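Autumn Newsletter
October 23, 2023

THE CUPBOARD CORNER – LEAVES ON THE WALL AND BASKETS UP HIGH
by Yolanda Correa

Those of you who came to the workshop in March will remember the state of the storage at the Bandberg end, and I can only thank you for being so polite about it. We had carrier bags inside other carrier bags, a shelf that tipped forward if you took the wrong thing off it, and a great tangle of cable on the floor that had been there so long it had stopped being anybody's in particular. Mercedes Echeverri went in for a roll of tape in the spring and came out a good while later with a roll of tape, a torch, two odd gloves and a firm opinion that something had to be done.

So this piece is about small spaces and what we have learnt about putting things in them, as a fair few of you have written in asking and I have been promising an article since the summer.

The first thing we learnt was to look up. Most of us fill a narrow space from the floor, and then we stand in front of it and say there is no room, when the top third has nothing in it but air. Arturo Fiore has been saying this for years about his own hall cupboard at home, and it was Arturo who pushed for wire baskets fixed high up instead of another set of shelves. I was doubtful, I will admit. I thought we should forever be fetching the steps. But the things that go up there are the things you want twice a year, and for those I don't mind a step or two. The things you want every day stay at elbow height, and Nidia Cárdenas has been very strict with us about that.

Wire is a good choice for up high as you can see what you have from underneath. We had tried lidded boxes before, with labels, and the labels were lovely for a month. After that the box marked "glue" had string in it and the box marked "string" had a sandwich tin in it, and nobody would own up to the tin. With a basket you look up through the bottom and there it all is. It also lets the air through, and dust doesn't settle in the corners the way it does in a drawer.

If you are thinking of doing the same at home, please do fix the basket to something solid. Plasterboard on its own won't thank you for it. We went for a metal rail framework and I would do it again tomorrow – the rails join at the corners with brackets and small bolts, so that if you get the height wrong (we did, and then we got it wrong again the other way) you can loosen everything and move it along. Elif Naz Tokgöz did most of the bolting, lying on her back on an old cushion with the radio on, and she asks me to pass on that you should not tighten any one bolt fully until they are all in. She says she knows this now. We had help from the small hardware place in Roltau as well, who let us bring back the brackets that didn't fit and never once sighed.

Then there was the wallpaper, which I know has divided people. The budget for the whole corner was 370, and Mercedes thought it was frivolous to spend any of it on paper for a place where hardly anyone would look. I thought the opposite, and I went on thinking it out loud until she gave in. It came from the end-of-line bin at Clumivness and it is a leaf pattern, brown and pale cream on beige, the kind my aunt had up her stairs. We papered the walls and then, as there was plenty left on the roll, we carried on over the ceiling. Papering a ceiling in a narrow space is not a job I would wish on anybody, and I had paste in my hair for the drive home, but I do think it makes a difference. It is a cheerful thing to catch sight of when you have only gone in for a screwdriver.
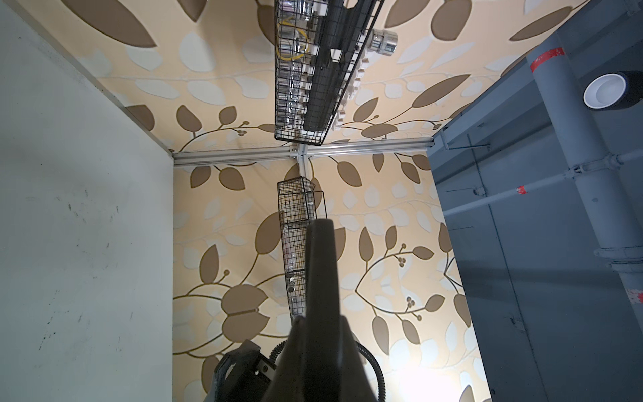

The corner where the rails meet, with one wire basket along the top and a narrower one hanging below.

A word on bottles, while I have your attention. Nidia likes clear containers for anything that pours, and I have come round to her way of thinking, as you can tell at a glance when one is getting low. Do write on them what is inside, though, and do put the date on if it is something that goes off. Anything you wouldn't want a child to get hold of belongs in the locked cabinet, basket or no basket.

Cable is the other thing people ask about. Our rule is one loop, tied loosely, and never wound round your elbow – Arturo gets quite upset about elbows. A bright colour is worth the extra if you have the choice, since you will find it again.

We still have the long wall to do, and I am told that the Ekström shelving has been ordered and is on its way, though I was told that last month too. If anybody has spare rail ends, corner brackets or wire baskets of any size sitting in a garage, we would be very glad of them. Small bolts are always welcome, and so are the little washers that roll under things. There is a biscuit tin by the door for them.

There is also half a roll of the leaf wallpaper left over. It is free to anyone who will come and fetch it, and Elif Naz has put it behind the coat stand so that I can't paper anything else.

Next time I shall try to write about the paint tins, if we have got the lids off by then.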